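Tornari 双腕キット お試しメモ(README)

Fonusの卓上双腕キット「Tornari」を借りて、しばらく触ってみた記録です。購入を迷っている人が読むつもりで、良かったところも引っかかったところもそのまま書いておきます。手順書としてはかなり雑なので、正式な組み立て方は付属マニュアルを見てくださいね。

入っているもの

・notes フォルダ:作業中に書いたメモ。誤字はそのままです、すみません
・episodes フォルダ:遠隔操作で録った記録が17本
・stills フォルダ:記録から抜き出した静止画
・config フォルダ:カメラと腕の設定ファイル。うちの環境のままなので、パスは書き換えて使ってください

キットのざっくりした印象

腕は2本で、アルミのレールに並べて取り付けるタイプ。最初は「机の上に2本も置いたらぶつかるでしょ」と思っていたんですが、真ん中で向かい合わせに動かすのが想像よりずっと楽でした! レールへの固定はボルトなので、位置の微調整はちょっと面倒。私は左右の間隔を決めるまでに半日つぶしました。

ソフトはNurbergというツールが付いてきます。起動して腕を認識させるまでは素直で、カメラ映像の並べ替えも画面上でできます。ただ、エラーメッセージがそっけない。「接続できません」とだけ出て、どっちの腕の話なのかわからないのは直してほしいなあ。

指先は黄色いものを使いました。くぼみや穴の入った形で、箱の角みたいな場所に寄せるときにも先端が見やすい色です。手首のカメラだと指がいつも画面の下側に入るので、この見やすさは地味にありがたい(夜に作業していると特に)。

作業の様子

扱ったのは箱や小物など、家や店の棚にありそうなものです。
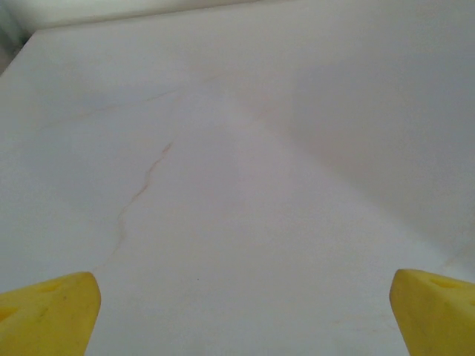
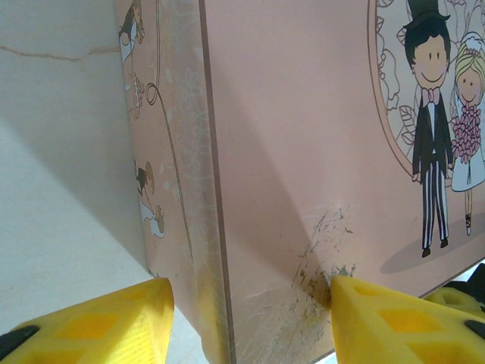 手首のカメラと、作業台全体を見る固定カメラの両方を使っています。
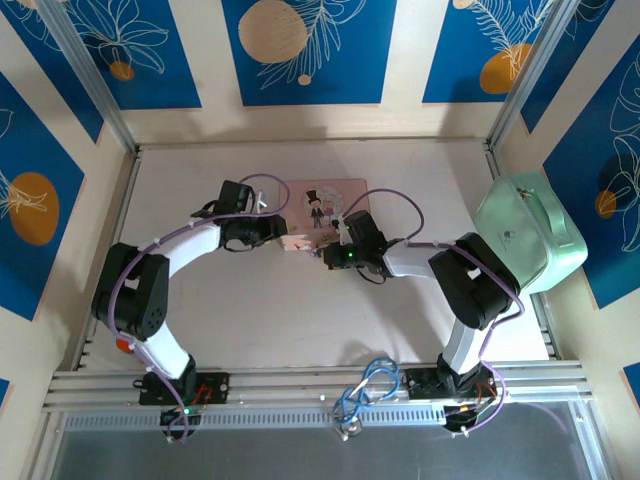
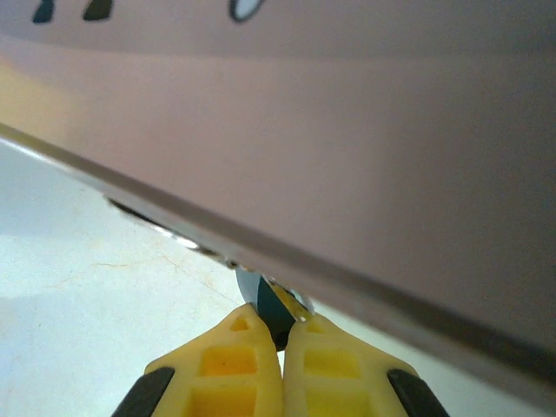 使ってみて良かった点

まず、視点を切り替えられるのが本当に便利です。手首のカメラだけだと、ピンクの箱に近づいたとたんに画面がほぼ箱の面になって、自分がどこにいるのかわからなくなります。そこで固定カメラに目を移すと、左右の腕の位置関係がひと目でわかる。慣れてくると、近づくまでは全体、触る直前からは手首、という見方に落ち着きました。

腕に沿わせたケーブルを白い結束バンドで留められるのも好きなところ。紫のケーブルなので目で追いやすいんです。輪になっている部分は動かす前に一度見ておくと安心かな。

気になった点

・白っぽい天板だと、手首カメラの画がのっぺりします。石目の模様があるおかげで動いている感じはつかめますが、奥行きはつかみにくいです
・面の広い箱は、縁に指先を寄せるところで気を使います。私は毎回ここで操作がゆっくりになりました
・腕の影が台にかかると画面の明るさにムラが出ます。照明は2方向から当てるのがおすすめ
・保存形式は選べますが、初期設定だとファイルがやたら大きいです。設定の2ページ目で変えられます

McGrathのスタンドとの組み合わせ

固定カメラ用に、手持ちのMcGrathのスタンドをそのまま流用しました。ネジの規格は合ったものの、首が少しずつ下がってくるので、録り始める前に画角の確認をお願いします。純正スタンドは試していません。持っている方、感想を教えてもらえるとうれしいです。

データを使うときの注意

episodes の中身には、うまくいった回もやり直した回も混ざっています。成功と失敗のラベルは付けていないので、学習に使うなら自分で見て分けてください。静止画の並びも時間順とは限りません。並べ替えたいときは、ファイル内のタイムスタンプを見てもらうのが確実です。

更新について

5月に config を整理しました。次は指先を交換したときの比較を足したいと思っていますが、キットの返却が先になるかも。気づいたことがあれば、リポジトリのIssueに書いてもらえれば読みます。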